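Speaker notes — "The Door Was Fine: a postmortem of one stupid torque limit"
Uvitport robotics evening, 25 minutes plus questions
Last edited 29 Dec 2019

OPENING (2 min)

Skip the company slide. They can read it off the badge.

Start with the number. 948 simulated runs of a two-armed robot opening a cabinet, and 379 of them ended with our dashboard reporting success and the fault log reporting a wrist overload. In the same run. Let that sit a second, then admit that we looked at the dashboard every morning and the fault log in August.

Say up front: no hardware was hurt. This was all in Flitamell, our simulator setup, and the robot in it is very patient.

THE SETUP (4 min)

Keep this short, people know what a cabinet is.

Task: walk up to the cabinet, left gripper on the door, pull, hold it open. Right arm stays out of the way until wanted. Dagdag is the policy that moves the arms. Hesel is the watchdog that is supposed to stop Dagdag when the forces get ugly. Two separate programs, written at opposite ends of the same hallway, and yes, that will matter.

The room is the training room from Flitamell. Rooms get randomized, furniture gets randomized, textures get randomized to the point of bad taste. The torque limit did not get randomized. The torque limit was typed in once and then left alone like a museum piece.

[click]
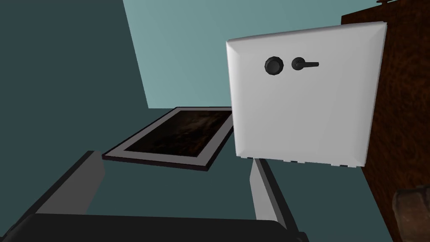

Wrist force is the thing to talk about on this slide, so don't get pulled into rendering questions. Dagdag plans for a clean pull along one line. Anything the fingers touch on the way adds sideways load, and sideways load was what Hesel was supposed to catch. Point to the right finger, just under the lower rim of the white door, close to that row of dark notches. Any time a finger is that near an edge I want the watchdog wide awake. Don't claim this one is a fault frame. It's here so they can judge the clearance for themselves. Somebody will ask about the picture lying on the floor. It has no bearing on the torque. Move on.

WHAT WENT WRONG (6 min)

Go slowly here, this is the part people write down.

Hesel compared the wrist torque to a limit. Fine. But it used the average over a sliding window of 104 samples. Someone (me) picked a long window to stop nuisance trips. It stopped them beautifully. It stopped all the other trips too.

A jam in the wrist is a short, tall spike. Average it with a hundred samples of nothing much and you get nothing much. Hesel saw a calm wrist. The joint model saw an overload, wrote it to the fault log, and carried on, since a simulated joint has no gearbox to strip.

Meanwhile the success check asked one question: is the door open past the threshold? It was. You can open nearly any door if you don't mind what happens to your wrist.

Pause for the laugh. If no laugh, drink water.

Then the hallway part. The Dagdag end assumed Hesel would stop a bad pull, so the policy had no penalty for force. The Hesel end assumed the policy was trained to be gentle, so the limit was set as a last resort. Both assumptions were written down, in two documents, each of which had exactly one reader.

[click, leave this one up while talking]
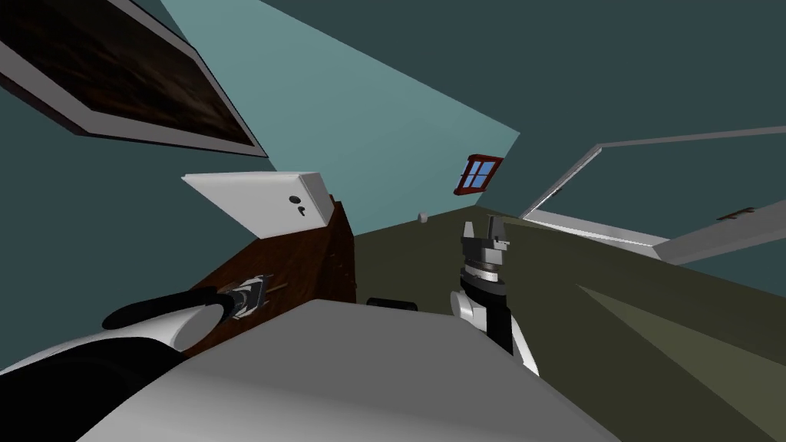
The first fix was the lazy one, and I should own up to it: we cut the window to 5 samples and left everything else alone. Hesel woke up and hated everything. It tripped on first contact. It tripped on the elbow settling. It tripped once when the arms had been told to do nothing, and I still don't have a good story for that one, so if anybody asks, say "numerical noise" with confidence.

So then we had a robot that was perfectly safe and never opened a cabinet. I have worked with people like that — cut this line if the old manager is in the room.

THE REAL FIX (5 min)

Two checks in place of one. A fast one on peak torque, with a high limit, that stops the arm at once. A slow one on the average, with a lower limit, that makes Dagdag let go and try again. Neither is clever. Both are in any decent textbook, a few chapters past where I stopped.

Success now means door open AND fault log empty. That change took one line, and our success rate fell off a cliff the same afternoon. Show the plot. Don't apologize for the plot. The old number was prettier and it was wrong.

Retrained Dagdag with a force penalty. It pulls more slowly now, and it backs off when it meets sideways load. It looks a bit timid on video. I have come to like that.

WHAT WE STILL DON'T KNOW (3 min)

Whether the contact model is any good at edges. Simulated fingers meeting simulated corners can produce forces out of thin air, so some of the 379 may have been the simulator's fault and not ours. We reran a batch with a smaller time step and most of the spikes stayed put. Most. Say "most" out loud, don't mumble it.

Whether any of this carries over to the real arm. The real arm has a real wrist, and a repair bill with a comma in it. We'll start with the hardware limit set low and a hand on the stop button.

QUESTIONS I EXPECT

Why wasn't the fault log in the dashboard? It was on the list. It was on the list for a long time.

Did you consider a learned fault detector? Yes, for one lunch.

Can we have the logs? Yes, once I strip out the comments in the config files, some of which are addressed to me by name.

Thank the hosts, unplug the adapter. IT IS MY ADAPTER. Take it home this time.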